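**¿Nos harán ya la cena?** Me lo preguntáis mucho en los correos, con esa mezcla tan simpática de ilusión y pereza, y este mes he querido mirarlo con calma. El equipo de Tsung-han Tai, en Lerkesholm, lleva casi 90 ensayos en una cocina simulada — un plato pequeño, un microondas, una encimera de mármol — y me cuenta que lo difícil sigue siendo meter la mano en sitios estrechos sin tropezar con nada. 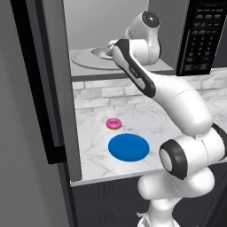
¿Merece la pena esperar a uno para casa? De momento yo no aplazaría la compra del lavavajillas.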